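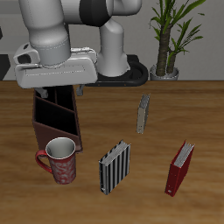
*Simulated bench, Drestholm cell: arm, magazine holder, mug and three binders.*

June, 14:20. Entry by Shanti Shakya, for the equipment planning file.

The purpose of this session was to settle what must be bought for the physical bench at Drestholm and what can wait until the next budget round. The simulated bench has been laid out with ordinary office items, as these are cheap to replace and the Clevport office can supply duplicates from stock.

Ivar Sjöberg has obtained a quotation from Eklund for the gripper fingers at 271 per pair. Two pairs are proposed, one fitted and one spare. The remaining small items (mugs, binders, a holder) are to be charged to consumables and should not appear on the capital request. The ceiling for the request stands at 2,000, excluding the arm itself, which is covered by the Clollitz agreement.

Delivery on the fingers is given as 12 working days. The table has no supplier yet. A wooden top is preferred, to match the model, but Ivar has asked whether a plain worktop from stores would serve for the first month - to be decided when the stores list arrives.
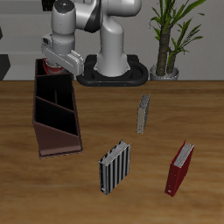

**Category: Holders and fixtures**

The holder requires more thought than its price suggests. The model has a long, open-topped unit with diagonal partitions and three slots, and the red cup-shaped object is held over the rear of it, partly inside the back compartment. Any unit purchased should therefore be checked for the width of the rear compartment as well as its overall length. Catalogue drawings seldom give the internal dimensions, and these must be requested in writing.

Points to be entered on the request:

- One holder for the bench and one for Clevport, of the same type.
- Binders of differing thickness, including a narrow one.
- Fixing for the arm base at the back edge of the table. Quotation outstanding.
- A reserve of 25 per cent on consumables - Ivar considers this high, and I have left it in for the present.

The shipping charge from Eklund is not shown on the quotation. Ivar will telephone them. The draft request is in the shared folder, and colleagues are asked to add their comments there and leave the figures in the second column unchanged.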